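From: Wondimu Jemal
To: Brolgate Woodworkers list
Date: 11/07/2017
Subject: Re: Finish for boards that touch food

Celina Zawadzka wrote:
> I've got a pale maple board glued up and sanded and I can't decide what to
> put on it. The old handout says mineral oil and beeswax and leave it at that.
> The fellow at the Hangate shop told me to use a hardening oil and said
> mineral oil is a waste of time. I have also been told walnut oil is out
> because of allergies. Does anyone on the list do this often enough to have
> an opinion? It's for my daughter's kitchen and she will not look after it.
> Also, how far do you take the sanding? I stopped at 180.

Celina,

I've made a fair few of these for the Workneh market stall and have used all three, so for what it's worth:

Mineral oil and beeswax is easy to apply and easy to fix. The trouble is that it never sets. It washes out with dish soap, and if the owner doesn't top it up the board goes grey and furry within a year. If your daughter won't look after it, I would not pick this one. I still use it on boards that go back to people who bring them in for a touch-up every January, and on those it's fine.

Hardening oils are tung and linseed mostly. Read the tin. A lot of what is sold as "tung oil finish" is varnish and thinner with very little tung in it. Raw linseed takes weeks to cure, and the hardware store boiled linseed has metal driers in it. I buy pure tung, thin the first coat by half with citrus solvent and put the next ones on straight. Wipe it on, leave it 40 minutes, wipe everything off, wait a couple of days, repeat. I do 4 coats. Then leave the board alone for a month before it goes near food. People skip that last bit and then complain about the smell.
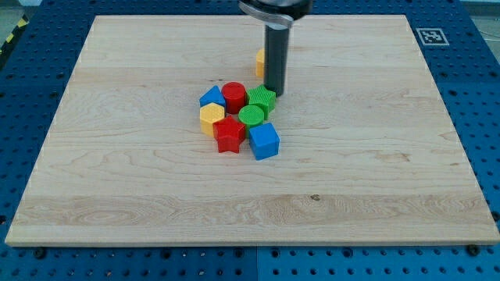 On colour, tung will yellow maple a little. Mineral oil hardly changes it. If she wants it to stay as pale as it is now, try the oil on an offcut first and leave that on a windowsill for a few weeks. Any glue you missed along the joints will show up as a light patch once the oil goes on, so wipe the whole surface with a damp cloth before you start and look at it under a low light. Scrape the glue off, don't sand it, or you'll get a hollow.

Walnut oil does harden, slowly, and it's pleasant to work with. I stopped using it for anything I sell. I don't know how much risk there is in a cured film and I'm not the person to ask, but I got tired of having the conversation at the stall. For family you can ask them yourself.

On sanding, 180 is enough. I used to go to 400 and the oil just sat on the surface. What matters more is raising the grain. Wet the board, let it dry overnight, knock it back with 180 by hand, and do it again. Two rounds of that and it will stay smooth after the first few washes. Do the ends as well, and give them extra oil until they stop drinking it.

Whatever you use, coat both faces equally. I had a big one for a customer in Prukovska cup badly, and I had been lazy about the underside. It was 700 mm long and it rocked on the bench like a boat. I ended up ripping it down and gluing it again.

Rags: spread them out flat outside to dry, or put them in a bucket of water with a lid. Tung and linseed rags heat up in a pile and will catch fire. I know it gets said on this list every year.

If you'd like to try the tung before buying a litre, I have 2 part tins open and you're welcome to one. I'll be at the next meeting if the car is back from the shop.

Does anyone have a current supplier for the citrus solvent? The place I used has stopped carrying the small size.

Wondimu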